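Course notes, part 4: Perception and planning for cloth
Robot Software in Practice
Notes by Zoi Vlachopoulos, with corrections from Trinidad Moya

Read these before the June lab. You will need the Kosico viewer installed and the folding set copied to your own disk. If the viewer refuses to open the set, see Haruto Sakamoto, and bring the error text with you.

4.1 What we are claiming when we say "perceive"

Last time we ended on the grasp planner and its demo. Several of you liked the demo. I liked it less. The object was a box, the box was rigid, and the planner was handed the pose of the box by a marker stuck on its lid. Take away the marker and you have a different problem. Swap the box for a garment and most of the vocabulary from part 3 stops meaning anything. A pair of pants has no pose in the sense we used the word. It has a configuration, with more dimensions than anybody wants to write down, and most of it is hidden under itself.

Papers get past this in one of three ways. They estimate a few keypoints (waistband corners, cuffs, crotch) and plan over those. They learn a policy straight from pixels to gripper motion and skip the state. Or they assume the garment was spread flat by a person before the clock started. Watch for the third one. It is often in the appendix.

4.2 The input
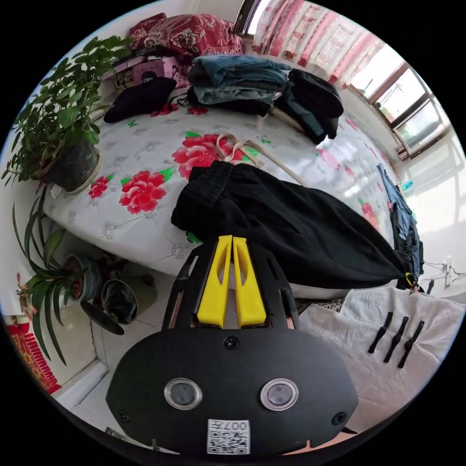 Your first job in the lab is to decide what the software should treat as the object. This sounds trivial until you run a segmenter that was tuned on garments over a gray tabletop. With a printed cloth underneath, the mask tends to leak, and with dark clothing the inside seams give you almost no gradient to work with. Turn up the exposure and the window side of the view saturates. Turn it down and a black leg becomes one flat region, with no way to tell one layer from two.

Eusebio Benítez ran the Kanbridge segmenter over the set last year and reported 70 percent mask overlap on held-out clips. I don't dispute the number. I dispute what it was used for. The overlap was averaged over all garments, and a light shirt with a clean outline can hide a lot of failures on black fabric. Ask for the breakdown by color before you believe any average, including one of mine.

A second point on the input. The lens is very wide. Straight edges come out curved, and the amount of curve depends on where in the view they fall. If your code assumes a pinhole model, fix that first. Every year a group spends a week tuning a planner whose real fault is an uncorrected lens model, and the plots look plausible the whole time.

4.3 From view to action

Suppose we have a decent mask and a few keypoints. The planner now has to choose two grasp points and a path for each hand. The standard recipe:

Pick a pair of points on the outline.
Check that both are reachable.
Lift, with tension between the hands kept under a limit.
Move to the fold line.
Lower and release.

Each of these hides an assumption. "Reachable" is checked against a model of the hand alone, and the model usually has no idea what is piled up nearby. "Tension" is rarely measured. In most of the code you will read, it is inferred from finger width and hope. "Lower" assumes the surface is flat and stiff.

Moya adds: the recipe also assumes the two hands share a clock. In the set, each view has its own time stamps. Align them before you compare anything. An offset too small to notice when you play the clips side by side is enough to ruin a tension estimate.

4.4 Two views, one garment

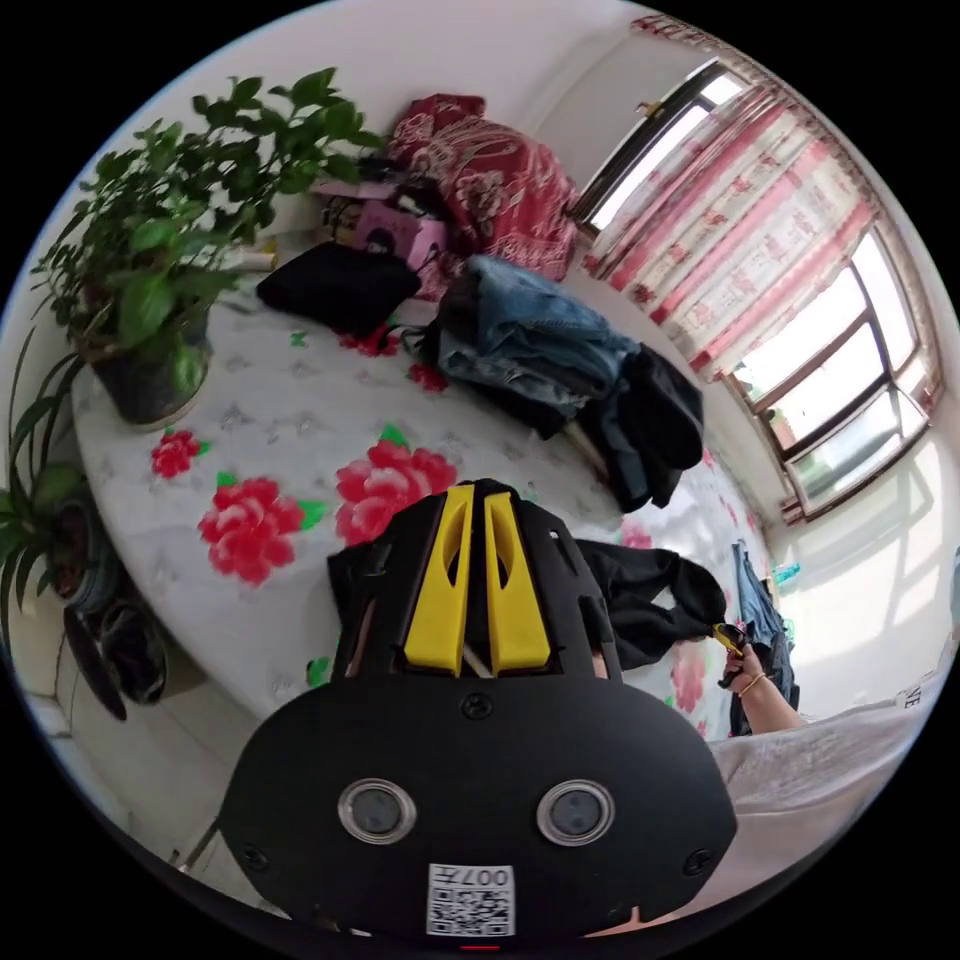 Matching across viewpoints is where I expect most groups to lose time. The usual argument is that a second view resolves what the first one hides, and the argument holds if you can match points between them. Printed backgrounds help here, oddly enough. The big peonies on the quilt are the best features you have, far better than anything on the black garment draped over it, and a feature matcher will lock onto them at once. That gives you camera motion relative to the bed. It gives you next to nothing about the cloth being handled, and the match score will not warn you. The hand with the thin bracelet is a similar trap: skin against black fabric is an easy thing to detect, and I have seen a model that had learned to find the hand and call it the cuff. Mask the hand out, run it again, and see how much of your accuracy survives.

Quilts also give under load. A flow estimate tied to the print may pick up motion in the bedding as motion of the camera. Nerea Benítez has a short script that compares flow near the garment with flow far from it. Use it. It lives in the Sepúlveda folder, for reasons lost to history.

4.5 Reading the Kanville results

You have been assigned the Kanville report. Its headline is a policy trained on 700 demonstrations that "generalizes to unseen homes." Before class, write down your answers to these:

How many homes were in training, and how many in test?
Who chose the garments in the test homes?
What counted as a success, and who judged it?
Were retries allowed?
How does the score change if you drop the easiest garment type?

I could not answer the third from the text. The report also has a chart that extends the trend to 2038, by which time folding is apparently solved. You may ignore the chart.

4.6 Lab task

Choose 100 frames from the set, no more than five from any one clip. Label the waistband ends by hand, twice, with a night's sleep in between. Compare your two passes. The difference between them is the floor for any keypoint error you report, and I will send back write-ups that claim to beat it without an explanation.

Then run the baseline detector and plot its error against your own disagreement. Keep the frames where it is confident and wrong in a separate folder, and bring that folder to the session. Haruto has the plotting template. Code is due by 5 p.m. the day before the lab, and the write-up can come with you.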